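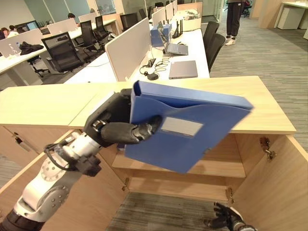
Blue plastic file box and open wooden cabinet.

Section 4: Setting up and caring for your Clestora hearing aids

Read this section before you wear the hearing aids for the first time. Your clinic has already programmed them to your hearing test. The steps below cover charging, fitting, pairing and daily care.

4.1 First charge

1. Place the Clestora charger on a flat surface away from direct sunlight.
2. Plug the cable into the charger first, then into the wall adapter.
3. Set each hearing aid in its slot. The aid with the red dot goes on the right, the blue dot on the left.
4. Check that both slot lights blink green. A steady green light means charging is complete.
5. Leave the aids in the charger overnight before first use.

Note: If a slot light stays off, lift the aid out, wipe the contacts with a dry cloth and set it back in.

4.2 Putting the hearing aids in

1. Wash and dry your hands.
2. Hang the body of the aid over the top of your ear.
3. Hold the wire where it meets the dome and slide the dome into your ear canal until the wire lies flat against your head.
4. Tuck the retention tail into the bowl of the ear.

To remove an aid, pull gently on the wire near the dome. Do not pull on the body.

CAUTION: Never wear an aid with the dome missing. If a dome comes off and stays in your ear, do not try to get it out yourself. Call your clinic or a doctor.

4.3 Pairing with the Zalteo app

1. Turn on Bluetooth on your phone.
2. Open the Zalteo app and tap Add Devices.
3. Put both aids in the charger, wait for the lights, and take them out again. Pairing mode stays on for 200 seconds.
4. When both aids show on the screen, tap Connect.
5. If the app asks for a code, enter 1228.

Note: The aids pair one at a time. The second one can take longer to show up. If pairing mode ends before you finish, repeat step 3.

4.4 Daily and weekly care

Every night, brush the microphone openings with the small brush, holding the aid so that loose wax falls away from it. Wipe the body with a dry cloth. Do not use alcohol, water or household cleaners.

Once a week, look at the wax guard at the end of the wire. Replace it if it is blocked or if the sound is weak. Pick one day, such as Sunday, and keep to it. Replacement guards are part number 146 and fit both sides.

If you use the Kidosia drying case, switch the aids off before closing the lid. Drying capsules by Uçar also fit the case.

WARNING: Wax guards, domes and drying capsules are choking hazards. Keep them away from children and pets.

4.5 If there is no sound

Check the volume in the app, then replace the wax guard and charge the aid fully. If there is still no sound, see error code list, page 17, or contact the clinic that fitted your aids.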